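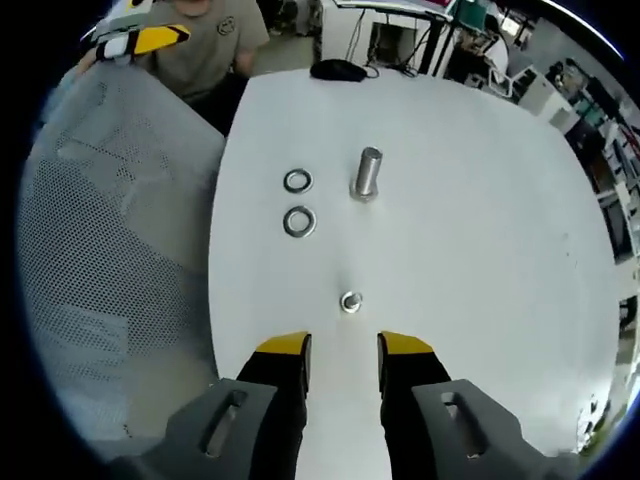

A bolt, two washers and a smaller round piece of hardware on a white tabletop.

Sarıgül hardware shop to sell bolts and washers by the piece

Print this story
E-mail this story

2020-08-19

Customers at the Sarıgül hardware shop in Drundine can now buy bolts, nuts and washers one at a time, a change the store has been working toward since last November.

Until this month most small fasteners at the shop came only in sealed packs. The smallest pack of hex bolts held 10, and the flat washers were sold by the 100. Owner Amparo Escobar said the packs made sense for builders but not for people fixing a single chair or a gate hinge.

"Someone comes in with one bolt in their hand and wants one more like it," Escobar said. "We were sending them home with a box."

The loose stock fills 398 drawers along the back wall, where the paint counter used to be. Each drawer has a sample of the part fixed to the front, with the diameter and thread written under it. Metric sizes are on the left and inch sizes on the right. Paint has moved to the front of the store, next to the garden tools.

Most pieces cost between five and 60 cents. Stainless steel costs more than zinc-plated, and the largest bolts are priced by weight. Customers write the drawer number on a paper bag and pay at the register.

The shop's supplier, Vedberg, delivers the loose parts every two weeks. Escobar said the first order covered 263 sizes of bolt and machine screw, with the rest of the drawers given over to nuts, washers and spacers. A few drawers are still empty — mainly the fine-thread sizes, which are on back order.

Sealed packs will stay on the shelves, and the price per piece is still lower for anyone who needs a large number. Contractor accounts are not affected.

The shop has also put a thread gauge and a caliper at the end of the counter for anyone who is not sure what size they have. Staff will help with matching if the old part is brought in. Escobar asked that customers bring the washer along with the bolt when they can, as the two are often replaced with sizes that do not go together.

"People measure across the head," she said. "It's the shank we need — and the length, from under the head to the tip."

A sheet explaining how to measure a bolt and a washer is available free at the register. It covers the inside and outside diameter of flat washers, which Escobar said is the question her staff hears most.

The change follows the closing of Astum, the other hardware store in town, which sold loose fasteners for 57 years. Escobar bought part of the old store's drawer cabinets at its closing sale and had them refinished over the spring. The brass label holders are the original ones.

Returns on loose parts will be accepted within 30 days if they have not been used. No receipt is needed for purchases under one dollar.

The shop is at the corner of Mill and Second streets. The loose hardware counter closes half an hour before the rest of the store.

Print | E-mail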